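Number puzzles and counting toys – gallery

Page last updated September 27, 2021

These are the puzzles and counting toys from the Nallwood toy shelf. Ashley Nuttall looks after the shelf and took down the notes. Ileana Moldovan checked the pieces and wrote most of the lines about how each toy is used. The shelf is open to any family with a card, and a toy can be kept for 14 days.

The number puzzle is the one most often asked about. It is a tray puzzle in wood, with numbers on some tiles and small pictures on the others. A child finds the number, finds the picture with the same number of things in it, and puts the two together. Children who don't yet know the written numbers tend to start with the pictures and work the other way.

The low numbers are the place to start. One, two and three can be seen at a glance by most three-year-olds. From six upwards a child has to touch each thing and say the number aloud, and it is common for one to be missed or counted twice. Ileana's advice is to leave the mistake alone the first time and ask the child to count again.

The number puzzle, with red, pink, teal and blue among the colours of the numbers
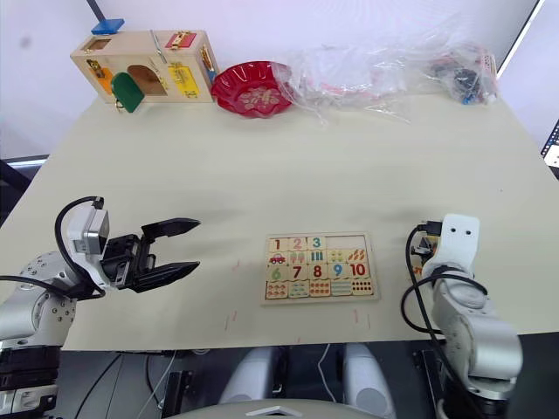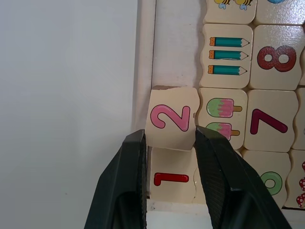
The tiles can go back in any order you like at home. Some families put out only the numbers and keep the pictures in a bowl. Others give each child a few pictures and call the numbers out, which makes a short game for two or three players. It also works as a plain matching game on the floor with the tray put to one side.

Please check the tiles before you bring the puzzle back. Look under the sofa and in the toy box first – most lost pieces are found there. If a tile is missing, tell us at the desk and we will put a note on the bag. There is no charge for a lost tile. Painted wood should be wiped with a barely damp cloth and left to dry flat. Do not soak it, and do not put it on a radiator.

We had a question in January about ages. We lend number puzzles from three years up, with an adult close by for the younger ones. Older children who find the matching too easy can use the number tiles for adding. Put out two numbers, count up the things on the two matching pictures, and write the answer on a bit of paper. A child of six will often do a whole page of these.

Other counting toys on the shelf, not shown on this page:

Mulder bead frame. Ten rows of beads on wires. One wire is slightly bent but the beads still run. Suits children who like to move things along as they count.

Bamico number cards. A set of 18 cards in a tin. Two of the corners have been taped. The tin lid is stiff, so open it for younger children.

Wenia stacking pegs. A base board and 17 pegs. There should be one more peg and we are looking for a spare. The bag has a note in it.

Floor number line. Cloth, rolls up, machine washable at a low heat. Best used in a hallway. It slides on polished floors, so put a mat under it or hold the ends.

To borrow any of these, give the name of the toy at the desk or put your name on the waiting list in the blue folder. The number puzzle usually has a list. We ring the next family when it comes back and keep it for them until the following session.

Returns go on the low table by the door, in their own bags, with the card tucked into the front pocket. Corrections to this page can be left for Ashley at the desk.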